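Dual-Arm Tabletop Cell 2, Storo Site
Periodic Inspection Checklist with Comments
Inspector: Rahel Lüthi
Interval: monthly (April)
Controller hours at start: 1,428
Next grease interval: 3,000 h

Status codes: OK / ADJ (adjusted during inspection) / OPEN (action required) / N/A

Section A. Before entering the cell

A1. Both arms in hold, speed override at minimum — OK
A2. E-stop, operator side: press, confirm drop-out, reset — OK
A3. E-stop, rear: press, confirm drop-out, reset — ADJ
Comment: Button latched but needed a second twist to release. Collar was overtightened against the housing. Backed off and retested five times without a repeat.
A4. Lockout tag on main disconnect for sections B and C — OK

Section B. Enclosure and table

B1. Curtains hang clear of both arms through full shoulder travel — OK
Comment: Checked by hand-guiding each arm to its outer limit. The left side has less clearance than the right. If the curtain is taken down for washing, rehang it on the same hooks and repeat this item before enabling motion.
B2. Table clamps tight, no movement under hand load — ADJ
Comment: Far-right clamp took a quarter turn. The others did not move.
B3. Wall brackets secure — OK
B4. Work surface matte, no glossy wear or adhesive residue — OK
Comment: Tape residue near the front edge removed with isopropyl alcohol. Do not use the citrus cleaner. It leaves a shine that the overhead view picks up as an object boundary.
B5. Rating and warning labels attached and legible at the machine — OK

Section C. Arms, mounts and cabling

C1. Base mount bolts, torque marks aligned, left and right — OK
C2. Joint noise and backlash by hand, brakes released one joint at a time — OK
Comment: Right arm, joint 5, has slight play at the end of travel. Same reading as last month. No action until it exceeds the limit on the Schwaiger service sheet.
C3. Cable jackets, full length, no cuts, flattening or shine from rubbing — OK
C4. Cable slack at the wrist — OPEN
Comment: Slack is set so the wrist can make its full rotation without pulling the connector. The cost is a loop that stands away from the arm and can come down on items when the gripper works low over the table. Shortening the loop at the wrist only moves the strain to the connector, which is how we lost the last one. The fix is a second clip farther up the forearm. Clips are on order from Monilitz. Until they are fitted, keep approach angles steep and leave tall or hooked items out of the mixed set. 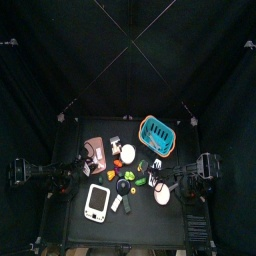 C5. Connector latches closed at gripper and at base — OK
C6. Gripper fingers parallel, pads seated, no gap at full close — ADJ
Comment: Left pad had crept forward on its screws. Reseated, threadlocker applied, zero position retaught. The force reading at full close now matches the right side.

Section D. Functional run, mixed household set

D1. Place the mixed set within reach of both arms, nothing on the rail — OK
D2. Home both arms from a random pose, one at a time, then together — OK
D3. Slow approach to a flat item, a soft item and an upright item, each arm — OK
Comment: Flat items with handles remain the hardest to approach cleanly. Watch the forearm cable as well as the fingers on this step. Operators tend to look only at the fingers.
D4. Arm-to-arm separation monitor stops motion at the set distance — OK
D5. Contact stop triggers on the foam block, each arm — OK
D6. Grisirbridge log shows no dropped messages during D2 to D5 — OPEN
Comment: Two dropped messages, both at startup before motion was enabled. None while the arms were moving. Network cable to be swapped and the log reviewed again after one shift.

Section E. Release

E1. Lockout tag removed, tools counted out — OK
E2. Override limit left at the reduced setting — OK
E3. Open items entered in the cell log — OK

Open items
C4, second forearm clip, both arms. Waiting on parts.
D6, network cable swap and log review.

Release decision: cell released for supervised use at reduced speed. Unattended running stays off until C4 is closed — the contact stop does not reliably sense a cable dragging a light item, and it should not be counted on for that.

R. Lüthi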